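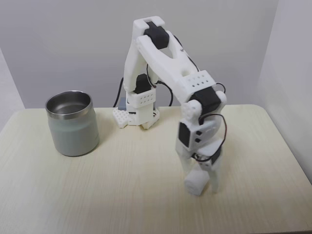 I've had the Virow kit on my table since January and I keep getting emails asking whether it's any good, so I'm writing it all down once and then I can just send people the link!

Quick background. Virow is sold by Sotton, and it comes two ways: printed parts included, or just the servos, cables and driver board if you have your own printer. I bought the printed version because my printer and I were not on speaking terms at the time. The parts were clean, with only a few stringy bits inside the forearm that I picked out with tweezers. All my screw holes lined up except one on the base, and that one I fixed with a hand drill.

There are 142 screws in the bag. I know because the manual gives you the number and I was one short by the end (found it in my slipper). The build took me two long evenings, and most of the second one went into routing cables. Be generous with the slack at the wrist. I pulled mine too tight the first time, and the arm stalled every time it reached down, so I had to take the wrist housing back off and start that bit over. The manual has one tiny drawing for this step and it's not a great one.

Okay, so how does it do? Pretty well, for the money! I've mostly been running pick and place with small light stuff on the table, the kind of thing you'd drop into a cup. The gripper is the part I like best. It's gentle enough for soft things once you turn the closing force down, and the default is way too strong, so do that before anything else. Mine lives at 70 in the settings and I haven't touched it in weeks.

Where it struggles is repeatability. After about 4 hours of on and off use the shoulder starts to drift a little, and a pickup that was dead center in the morning lands on the edge of the object by dinner. Re-homing sorts it out and only takes a minute, but I wish the software would remind me. My old Avia arm held its position better, though it also cost a lot more and sounded like a coffee grinder.

About the software - it's fine. You record a motion, name it, play it back. The free version stores up to 2,000 steps and I haven't come close. There's also a Rizk plugin that adds a nicer timeline view, and I'd say get it if you plan on longer routines. It crashed on me twice, both times while saving.

Support answered my one email the next morning and mailed me a new elbow cable without any fuss, so big points there.

Would I buy it again? Yes, the printed version, same as before. If you want something to bolt down and leave running all day, keep looking. For a desk arm to learn on and fiddle with after work I'm really happy with it, and I've already got the second gripper in my cart. I'll update this when I've tried it.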